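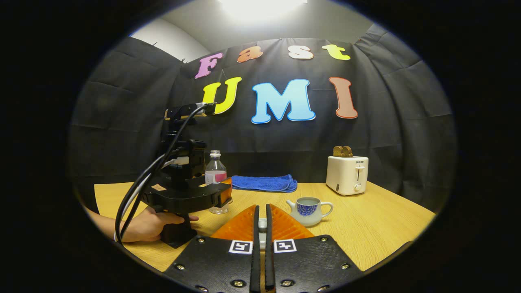

## Harriet Esposito on wiping down wood

Harriet Esposito has looked after the tables at Drarano for long enough to have opinions about cloths. The company lets furnished workrooms, 264 of them, and most have at least one wooden table. She wrote the cleaning sheet that goes with each room.

A bottle and a folded towel are all the sheet asks to be left out. "Clear bottle, so the level can be read from the door," she says. "Put the cap back on after every use. The towel is folded in four and laid flat towards the back."

Her towels are terry. She tried flat-woven cloths for one winter and gave them up. "A flat cloth pushes the liquid about. Terry takes it up, and you turn to a dry face when the first one is damp. Four folds give you eight faces, if you are patient."

The liquid goes on the towel and never straight on the table. Sprayed or poured on wood, she says, it settles in the joints and lifts the finish there first. Wipe along the grain, then once more with a dry face. She leaves the surface alone for 59 seconds before anything is set down on it, a figure that her colleague Ľudovít Holub arrived at with a stopwatch and that she has never seen reason to round up.

Pale, honey-coloured tops show rings sooner than dark ones. Esposito treats a fresh ring with the same damp towel and a little more time. Old rings go to Holub, who sands by hand – "fine paper, light pressure, no machine" – and re-oils the whole top so the patch does not show.

Towels are washed hot, without softener, which she says leaves a film. Drarano bought 3,000 of them in October, all from Kocsis, and a few hundred have since been cut down for floors.

Asked whether colour matters, she considers it briefly. "Royal blue for tables. Any other colour is for something else, and I don't want it on the wood."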